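The Yellow Duster and the Art of the Square Fold

Few household articles are bought with less thought than the cleaning cloth. It is chosen from a shelf in passing, used until it is grey and then demoted to the shed. Yet the care of cloths was once a subject in its own right, taught in schools and set down in household manuals, and there are signs that interest in it is returning.

The Stivbridge Museum of Domestic Life holds 973 cloths in its textile store, among them dusters, glass cloths, floor cloths and tea towels. The oldest are plain linen squares with hemmed edges. The greater number are cotton, and of these the yellow duster forms the largest group. Its familiar shade, which may lean towards butter in one batch and towards orange in the next, has changed little in the period the collection covers.

The soft cotton duster owes its usefulness to a raised surface, which lifts dust and holds it in the nap. The same softness makes it awkward to store. A linen glass cloth will keep a crease once pressed. A duster slumps, and its corners wander out of line as soon as the hand is taken away. Manuals of the post-war years devote a good deal of space to this difficulty. One printed in 1949 for use in the Stivbridge schools gives two full pages to the folding of dusters and advises that the work be done on a flat, hard surface, cleared of everything else.

That advice remains sound. The cloth should be laid out fully before any fold is attempted, and smoothed from the middle towards the hems. Where it has been taken from a basket in a heap, it is best held up by one side so that the weight of the fabric draws out the larger creases. A second grip, taken at the nearest free corner, allows the cloth to be lowered evenly. Much of the trouble that people have with folding arises at this stage, when a corner has been left tucked beneath the rest.

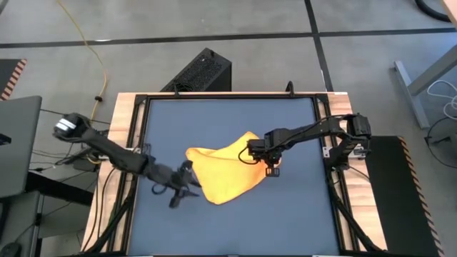
Opinion has long been divided on what should follow. The older method, known in the district as the Wallska fold, begins at the diagonal. The cloth is brought corner to corner to form a triangle, and the two sharp points are then turned inwards. The result is compact and stands well in a drawer, although it leaves a thick ridge along one side. It was favoured in large houses, where dusters were carried in an apron pocket and needed to be drawn out with one hand.

The square fold is simpler and has largely replaced it. The cloth is halved edge to edge, turned, and halved again. Four thicknesses are generally enough. A duster folded in this way presents a clean face for use and may be opened and refolded to expose a fresh one, so that a single cloth will serve for several rooms before it is washed. The schools manual recommends that pupils practise with a cloth of a bright plain colour on a darker surface, where an uneven edge shows at once.

Size has a bearing on the matter. A square measuring 40 centimetres a side is comfortable for most hands and fits neatly into a shallow drawer when quartered. Larger cloths are better folded in thirds. The museum's collection includes a number of outsize dusters made for polishing long tables, which had to be folded by two people standing opposite one another, in the manner of bed sheets.

Washing affects the fold as much as any technique. Cotton dusters should be washed apart from other linen, as the dye is inclined to run, and fabric softener should be avoided. They should be shaken out while damp and dried flat or over a rail. A peg at the corner will pull the cloth out of true, and after several washes it may no longer be possible to make its edges meet. Ironing is permitted but is seldom worth the trouble.

The Wegener Gallery, on the museum's upper floor, will show 99 cloths from the store from March, arranged by use. Visitors will find a pair of long tables there at which both folds may be tried. The accompanying booklet, published by the Manico Press, reprints the two pages from the schools manual in full, together with its instructions for hemming a worn duster and its stern remarks on the keeping of rags.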